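Ullero

Ullero is a sandbox building game for personal computers and standalone virtual reality headsets. Players gather materials, shape land and put up structures on a chain of islands, either alone or on a shared server. The game was developed and published by the studio Storulard and was first released in July as an early access title for desktop computers. Support for headsets was added later as a free update, and most of the game's current players came to it through that version.

The game is played from a first-person view. It has no main story and no fixed ending. A set of optional goals, called errands, introduces the main tools, and players who skip them lose no content.

Gameplay

A new game begins on the shore of a small island with a hand axe, a rope and a sack. The world is made of blocks, but blocks can be cut along their edges and corners, so that slopes, steps and rounded walls are possible from the start. Cut pieces go back into the sack and can be joined again at a bench.

Materials fall into four groups: stone, timber, clay and cloth. Each behaves differently under weight. Stone holds almost any load but can't hang over a gap without support, while timber can span a short distance and will sag before it breaks. Clay must be fired before it bears weight. Cloth bears none, and is used for sails, awnings and the kites that carry messages between islands.

There is a day and night cycle and a simple weather system. Wind matters more than rain. A strong wind will pull down unsecured cloth and can push a boat off course, and the direction is shown by grass and smoke only, as the game has no on-screen compass. Players can turn one on in the settings menu, under the heading for reading aids.

Farming was part of the first release but was cut back in a later update. Crops now grow only in marked plots, and the seed trading system was removed. Animals can be kept but not bred.

Islands

Each world has 16 islands. Their outlines are the same in every game, but the hills, streams and caves are made fresh from a seed number. The largest island, Stornport, has the only harbor deep enough for the biggest class of boat and is where most multiplayer servers place their shared town. It's also the one island with buildings already standing when a game begins: a lighthouse, a rope works and a row of empty sheds that players may claim.

The outer islands are harder to reach and hold the rarer kinds of stone. The far northern one, usually called the Shelf by players, has no fresh water and no timber. Everything built there has to be shipped in, and for that reason finished buildings on the Shelf are often used by servers as a mark of standing.
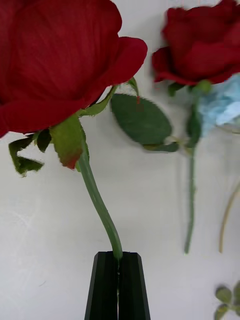 By the Games and Software Desk | Last revised 1/3/26

Virtual reality version

The headset version uses the same worlds and save files as the desktop version. A player can start a building at a desk and continue it in a headset without converting anything, and both kinds of player can be present on the same server. Headset players appear with moving hands and a tilting head. Desktop players are shown with a fixed pose and a small lantern that points where they are looking.

Tools are handled by grip and motion. An axe has to be swung, a rope has to be pulled hand over hand, and cutting a block is done by drawing a line along it with a finger. Storulard added a reduced motion setting for players who sit or who have limited reach. With it turned on, a short flick of the wrist counts as a full swing. There is no difference in speed between the two settings.

Movement was the most debated part of the version. At release the only choice was to point at a spot and jump to it, which made boats nearly useless, as a player could not walk the deck while it was moving. Smooth walking was added in the next update, along with a vignette that narrows the view during motion to lessen discomfort. The older method is still the default for new players.

A second change concerned scale. In the desktop version one block is drawn a little smaller than the distance used for movement, and few players noticed. In a headset the mismatch made doorways seem low and stairs too steep. The studio corrected the scale for both versions at once. Older buildings kept their shape, but some doors and hatches had to be hung again by hand.

Multiplayer

Servers can be run by the studio or by players. Studio servers hold up to 29 people at a time. Player-run servers have a limit of 100, although the server software warns that weather and water will update more slowly when a server is that full. Voice chat is based on distance and can be muted for single players or for the whole server. Text chat is sent through notice boards, which must be built before anyone can post.

Land on shared servers is claimed with stakes. A claim lapses if its owner hasn't visited for a set period, and the buildings on it then become open for anyone to use but not to take apart. Server owners can change the length of the period or turn lapsing off.

Technical details

Ullero runs on Kershaw, an engine that Storulard built for its own use. Kershaw stores each island as a list of changes made to the original seed and not as a full copy, which keeps save files small and lets the game send only new changes to other players. The drawback is that loading becomes slower as the list grows. A tool for packing old changes together was added to the main menu – it can't be undone, and the game makes a backup before it runs.

The engine draws distant islands as flat outlines until the player comes within around 4,000 blocks. On headsets the distance is shorter and can't be changed. On desktop computers it can be raised, at a cost in memory.

User-made additions are supported through a plain scripting language. Scripts can add materials, tools and errands but can't change the shape of the islands. Desktop scripts load on headsets only if they don't add new controls.

Reception

Early comments on the desktop release praised the cutting system and the way materials carry weight. Complaints centered on the lack of direction after the errands were done, and on long boat trips with little to do. The cutback of farming was unpopular with a part of the player base, and several player-run servers still use the older version of the game to keep it.

The headset version was received more warmly. Rope handling and sailing were often named as its best features once smooth walking was in place. Some players reported tired arms after long building sessions, and the reduced motion setting has since been moved to the first screen of the setup menu. Text on notice boards was also found hard to read at a distance – the boards were later made larger, with an option for heavier lettering.

Updates

Storulard releases updates without a fixed schedule. Each one carries the name of an island instead of a number, and the notes are posted inside the game on a board at the Stornport lighthouse. Updates to the headset and desktop versions are released together. Servers that have not been updated stay open, but they can be joined only by players who have kept the matching version installed.

See also

Sandbox game
Virtual reality headset
Early access
Kershaw (engine)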